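November, late, kettle on for the second time

So the loan went through. I read about it on my phone while waiting for the bus and then read it again on the bus, and I still had to get home and look up what a "second tranche" is. (It's a slice. They pay the money in slices so they can stop if the country misbehaves.) I've been following this thing since spring, mostly because Mom's pension is paid out over there and every time the currency slips she calls me and reads out the price of cooking oil.

Anyway, the terms! Fuel subsidy gone in two steps, the power company has to stop selling below cost, and the sales tax goes up 3 points. The finance ministry is calling it a "homegrown program," which made me laugh out loud next to a man with a cello. I don't know a single person who believes the ministry sat down one morning and thought, you know what people want, pricier bus tickets.
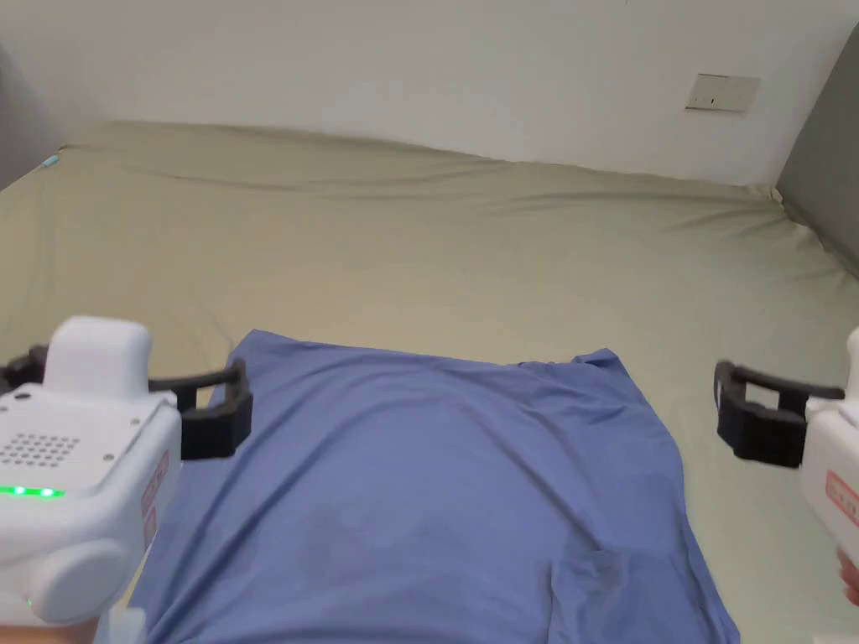 And the thing is, I can't even say it's wrong. I went back and forth on this all evening. The reserves were down to a few weeks of imports, Keltard had already stopped shipping wheat on credit, and somebody has to pay for diesel that costs more to bring in than it sells for. I get it. But the people who'll pay first are the ones on the early buses, and the big importers got their exemption extended for another year, quietly, on page 21 of the document. I found it because I'm the kind of person who reads to page 21 now. What happened to me? I used to read novels.

Mom's take, when I called, was that she has lived through more than 30 price rises and the only one she remembers is bread. She was more interested in whether I'm eating. I told her yes and then had toast.

Also had a long back and forth with the Patorine newsletter, or with its comments section, which is where I go when I should be asleep. Half of them say default would have been cleaner. Cleaner for who? They write as if a country can just close the door for a year and come out rested. The other half think the lender is a charity. I typed a long reply and deleted it, then typed a shorter one and posted it and now I keep checking.

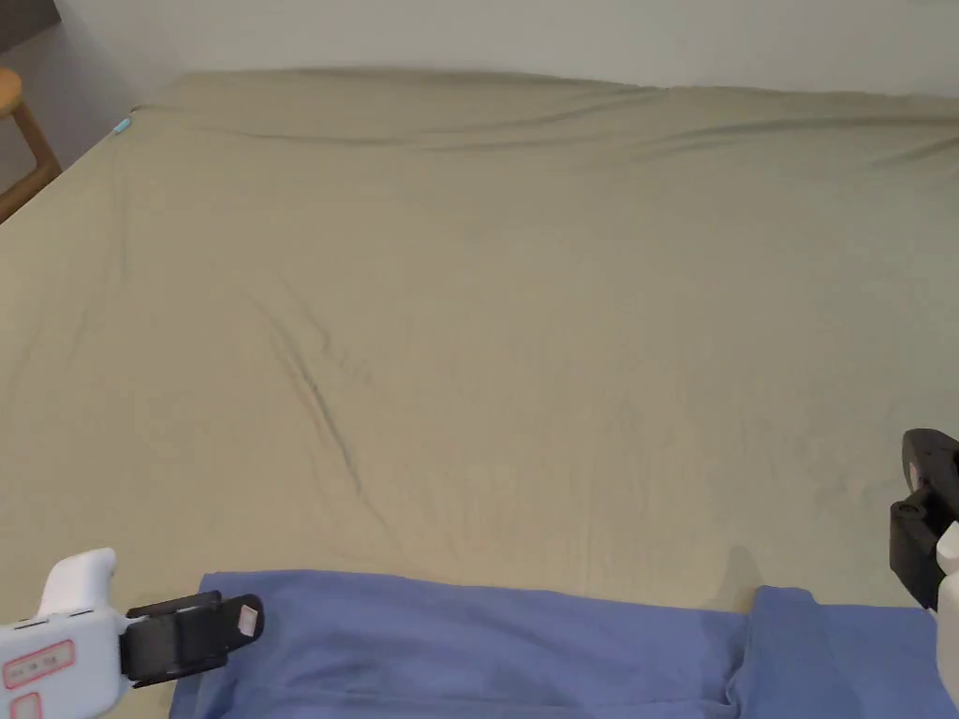 The bit that really bothers me is the timetable. They want the tax law passed before the budget, and the budget is due before the local elections, so every party will vote for it with a long face and then campaign against it. I tried drawing this out with arrows on the back of the Clonero electric bill and ran out of bill. Everything gets smoothed over in these announcements, a bit like the bed sheet in the photo, which looks perfectly flat until you notice the long crease running down across it, and then you can't see anything else. For me the crease is the provinces. They were promised a share of the new tax and there isn't one number for it anywhere, I searched. If they don't get it they'll stop paying teachers again, same as last time, and we'll all act surprised.

I should say I have no training in any of this. I do payroll at Nic Aodha and my one economics class was at eight in the morning. But I'm starting to think half of it is just payroll with more flags: who gets paid, on what date, and who is told to wait.

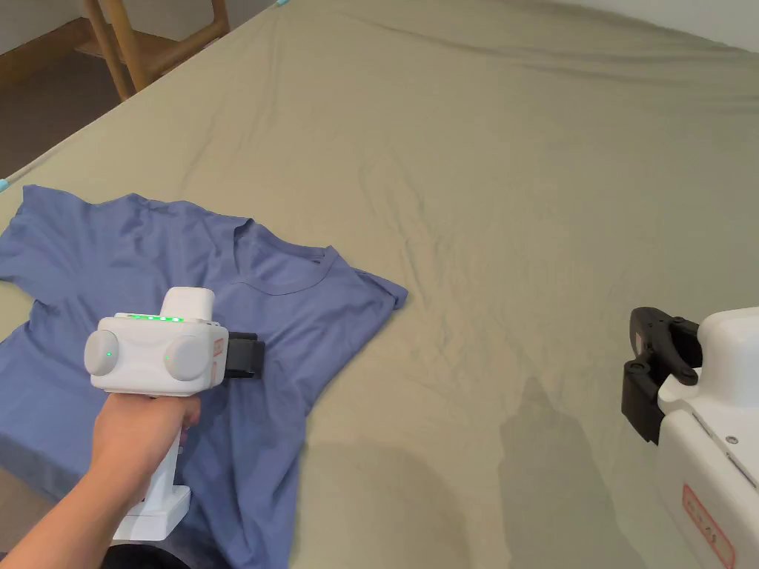

Blue T-shirt on the bed, rumpled.

Mom's next payment should land before the new fuel price does. I'll send her a bit extra this month and say it's for her birthday, even though her birthday's in the spring and she'll know. Must remember the transfer fee went up too. Someone replied to my comment, by the way. Two words, and the second one was "imperialist." Going to bed.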